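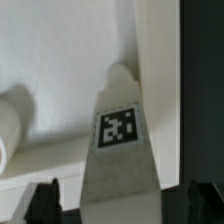 Household chores remain the hardest test for machines that work with their hands, and the gap between what a factory robot can do and what a kitchen demands has closed more slowly than the industry once expected. On a production line, the part arrives in the same place every time. In a home, very little does. For that reason much of the present work still relies on helps that no household would have. A square black-and-white marker, printed on paper and fixed a little askew to a white tapered block, gives a machine a pattern with strong contrast to look for among surfaces that are otherwise nearly all white. Wall, ledge, panel and block differ from one another by little more than their shadows. A person can sort them out at a glance. For a camera carried close to two dark fingers, the same task is much less certain.

The question of how long such helps will be needed is now before several groups that hope to bring working machines into homes and small shops. This magazine reviewed the progress of two of them, Danurano and Tindwood, during the fall. Both have set aside the broad promises that marked earlier efforts in the field. Both have chosen instead to publish lists of single chores, with a plain statement of which ones their machines can complete without a person stepping in.

Danurano began with the kitchen. Its list contains 30 chores, among them closing a drawer, moving a cup from a counter to a shelf, wiping a flat surface and putting a lid on a pot. In September its machine, known as Yen, was tested on the full list in an apartment that had been fitted with markers in advance. It completed 78 percent of its attempts. The figure deserves to be read with care. An attempt was counted as complete if the object ended in the right place, however long the work took, and the slowest attempts were very slow indeed. Setting a single cup on a shelf could occupy the better part of a minute.

When the markers were taken down, the results fell sharply. Yen continued to do well with large objects of a single dark color on a light counter. It did poorly with white dishes, clear glasses and anything placed close to a wall. The makers attribute most of the failures to errors in judging distance. The fingers would close a little short of the object, or arrive slightly to one side and push it away. A person who misjudges a reach by half an inch corrects the motion without noticing. A machine must first learn that something has gone wrong, and then decide what to do about it.

Tindwood has approached the matter from the shop floor. Its machine, Gara, is intended for stockrooms and packing benches, where the owner has more control over how things are arranged. Markers are not a burden there. A shop already puts labels on its shelves, bins and cartons, and few owners object to one more. Gara is asked to do only three things: take an item from a bin, set it in a carton and push the filled carton along the bench. Within those limits it has proved dependable enough to be left alone for a full shift, although a worker must still refill the bins and clear the occasional jam.

The contrast is instructive. Gara is the simpler machine in nearly every respect, and it is also the one nearer to regular use. Buyers in the trades have shown that they will accept a narrow tool if it does its work the same way each day. Households have been less patient. A family that has bought a machine to clear the table does not wish to paste paper squares on the cupboards first -- nor to learn which of its dishes the machine can see.

Cost is a further obstacle. Neither group has announced a price for home use, and both acknowledge that the arm is only part of the expense. The room must be measured, the machine must be taught where things belong, and someone must be available when it stops. In a shop these duties can be given to a foreman. In a home they fall to the person who had hoped to be relieved of them.

There are reasons for measured confidence. The cameras in use today are small enough to ride near the fingers themselves, where they can follow the last few inches of a reach. Danurano intends to repeat its trial with fewer markers, keeping them only on the objects that gave the most trouble. Tindwood plans to add soft goods, such as folded towels, to the items Gara may handle. Soft goods change shape when they are lifted, and they have defeated many capable machines.

For the present, a shop owner with steady, repeated work may find it worthwhile to request a trial. A householder would do well to wait -- and to ask, when the first offers come, whether the machine was tested in a room like the one it is meant to serve.

Last updated: Dec 5, 2018

Print | E-mail

Shares: 78 | Comments: 3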